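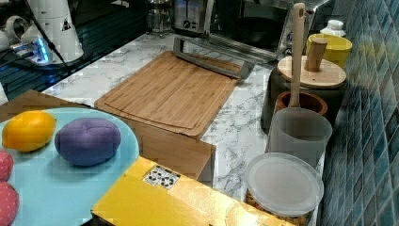

Flindetti Triltberg Football Kicking Net: Review After One Preseason

Posted Friday, August 9, 2024

The Triltberg is a freestanding practice net for placekickers and punters, sold by Flindetti as a sideline model. It is aimed at high school programs and at kickers who train alone. I used it through the summer for field goal work and punt drops, on grass and on a turf field. The net was bought at the normal price from the Grundport store, and it came with the standard ground pegs and a carry bag.

Setup

The frame is made of shock-corded poles that fit into two molded feet. The net clips to the poles at the corners and along the top bar. My first setup took 20 minutes with the printed sheet. By the second week it was down to 9, working alone. The top bar is the slow part. It has to be bent slightly while the last clip goes on, and the clip is stiff when new.

The instruction sheet shows the rear support straps on the wrong side of the feet in step four. If you follow it, the net leans toward the kicker. Run the straps behind the feet, away from you, and the lean goes away.

Stability

On grass with all pegs in, the frame stays put under full-leg kicks. Punts into the upper third of the net make the top bar rock backward, and it settles before you can collect the ball. On turf the pegs are no use and Flindetti does not supply weights. I put a sandbag on each foot. Without the bags the frame slides back a few inches per kick and has to be reset often.

Wind is a bigger problem than ball impact. The mesh is fine enough to catch a crosswind, and the frame is light. In a steady breeze I would not leave it standing between sets, sandbags or no sandbags.

Net and pocket

The mesh is knotless, with a double layer behind the target area. A kick from two steps dies in the pocket and drops straight down. A full approach kick from five feet away does the same if it hits the double layer. Outside that area the ball comes back, sometimes as far as the plant foot. Kickers who miss wide should stand farther off.

I logged 3,182 kicks and punts over the test. The mesh has no holes. Stitching along the lower left edge of the pocket has started to pull, and I have sewn over it with waxed thread. The corner clips show white stress marks but none has cracked.

The target is a printed strip sewn down the center. It is too wide to be of much use for accuracy work. I ran a piece of athletic tape down the middle of it and aimed at that.

Compared with the Yeon

The obvious alternative is the Yeon sideline net, which I used for most of last season. The Yeon has a heavier steel frame and needs no bags on turf. It is also harder to carry and its pocket is shallower, so more balls come back out. For a team that leaves a net at one field, the Yeon is the better buy. For a kicker who walks to the park with a bag over one shoulder, I would take the Triltberg.

Carry bag

The bag is long enough for the poles and has one strap. The zipper failed at the end in July and now stops short of the last few inches. Nothing falls out, but it should have lasted longer.

Warranty and parts

Poles and clips are covered for 2 years. The net is covered for one season of normal use, which the paperwork does not define. Replacement nets are sold separately. Replacement feet are not listed at the moment, and Flindetti's reply to my email said they would be added in September.

Ratings

Setup: 7/10
Stability on grass: 8/10
Stability on turf, no added weight: 4/10
Net and pocket: 8/10
Carry bag: 5/10
Overall: 7/10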